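Declan Grimshaw has sent me another article about decluttering. Own 300 things, it says, and you'll sleep better. Does a pair of socks count as one or two? It doesn't say. I tried the method in October, gave up after 3 evenings and have since bought back a potato masher.

The bare-room people also seem to have money. If you can replace anything by Saturday, of course you can throw it out. Shirley Staniforth keeps 7 biscuit tins in her hall cupboard and sleeps perfectly well.

I'm keeping the fondue set.
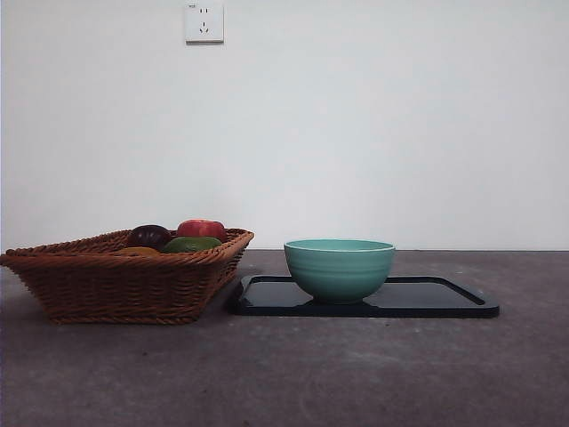
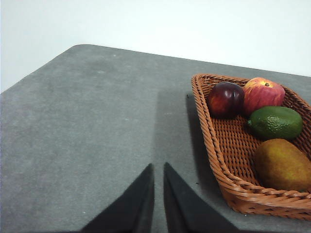
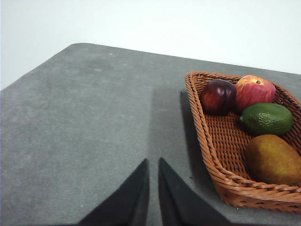 Grey tabletop, pale wall. Very restful, I'm told.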